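The Ritthorpe board is a simulated shape-sorting task for testing a small arm before the real one is switched on. It is the model we use for the bench build in the shared workshop at Woston, and it loads in the same scene file as the arm.

## What you get

- Flat brown board with cut-through openings, triangular and hexagonal
- Loose pieces in separate colours, each with its own collision mesh
- Wrist view and front view, both set up in the scene file
- Start positions read from a plain text file — edit it by hand if you like

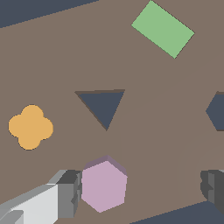
*Wrist view: fingers open either side of the pink hexagonal block.*

## Running it

Set the joint speed limit before anything else. The default suits the Baek wrist and is too quick for home-built joints. Physics runs at 4 ms per step; on an older laptop expect a trial to take around 9 minutes.

Pieces are placed at random angles unless a seed is given. The green rectangle and the orange four-lobed piece can be left on the board as obstacles, or removed with one line in the start file. Keep them in for grasp planning — a clear board hides bad approach paths.

The front view is the better one for checking how far the gripper overhangs the board.

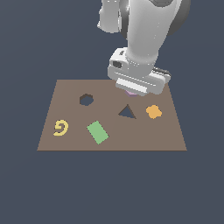 ## Fitting and spares

A cutting drawing for a real board is included, with 5 mm corner fillets. Jasodthorpe mounting plates fit without changes. Older plates need the rear holes opened out with a hand drill.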